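I caught up with Jhun Panganiban over a pot of tea at Dando, and we'd barely sat down before he was off on choir stuff (my fault, I asked!).

He started the Cliltach singers in May with 13 people and no piano. "Half of them told me they couldn't sing," he says, laughing. "I said good, neither can the other half."

They've got nearly 200 on the mailing list now, though a normal practice is much smaller. His favourite part is the harmonies, and he'll hum you all three lines if you let him. I let him.
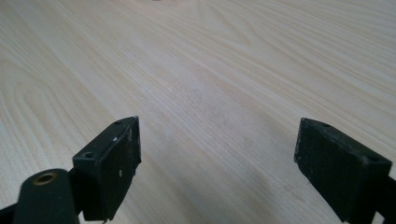

Pale timber, plenty of grain.

Did he ever think of quitting? "Once, in winter. Costel Sârbu rang and said he'd already learnt the bass part, so I had to turn up, didn't I?"

Next up is a night of old Agbayani songs, and he's still short of tenors. "Tell them we have biscuits," he says, so I'm telling you.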